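Group 4 final report, draft 3 (Negin Babaei, Babak Rostami, Noémie Li)
Supervisor: Fatemeh Shokri

## Can it do the chores yet?

Short version: some of them, slowly, with someone standing by.

We started in June with a plain question. If you put a two-arm robot in a normal home or the back of a small store, which jobs could you hand over today? Not demo jobs. Folding, wiping, sorting small stuff, putting things where they go. Babak wanted dishes too but we ran out of time (and the lab said no water).

## What we did

Chore list came from two places. Abbas Mazandarani runs the floor at Fallahi, a gift and party store, and let us write down what his staff do between customers. The rest came from our own apartments. We cut it down to things that fit on a tabletop.

676 attempts total, across all chores. One attempt = one try at one item, 80 seconds max. Over that we stopped and marked it a fail. Arms were driven by a person for the first batch, then by the policy we trained on those runs. Soft finger pads the whole way through.

## Results

Overall the policy finished 61 percent of attempts. A person driving the same arms got 68. That gap is smaller than we expected and it changed how we wrote the rest of this. A lot of the failures are the hands, and better software won't fix all of it.

Big, stiff items were fine. Boxes, books, a plastic tub. Cloth was hit or miss, mostly the second fold. Small thin metal things were the worst by far, they roll between the pads or tip over as soon as the grip closes.

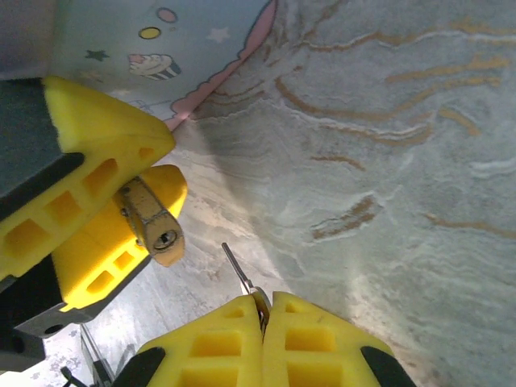 Two hands helps, but not as much as you would think. One arm holds, the other one has to get in close, and now each arm is blocking the other's view. Noemie went through the wrist video for the fails and the most common note she wrote was "can't see tip." Backgrounds matter too. Busy patterns on the table made the policy reach for the print a few times instead of teh item. Plain gray table, much better.

## Store vs home

Abbas said he'd take a machine that does one boring job all night and doesn't need watching. Speed he didn't care about. At home its kind of the opposite, you want lots of different jobs done and you don't want to be tripping over it.

Going by our numbers the store is closer. Same items, same shelf, same light. Still not there, a 61 percent success rate means somebody has to clean up after it.

## Problems with our study

- Only one kind of finger pad
- Babak did most of the driving and got better at it, so later runs look nicer
- we never reset the lights between sessions
- "finished" was judged by whoever was in the room

## Next

Try narrower fingertips on the small metal items. Add a camera from above. Rerun cloth with a second driver. Table of results by chore goes in the appendix, Negin has the sheet.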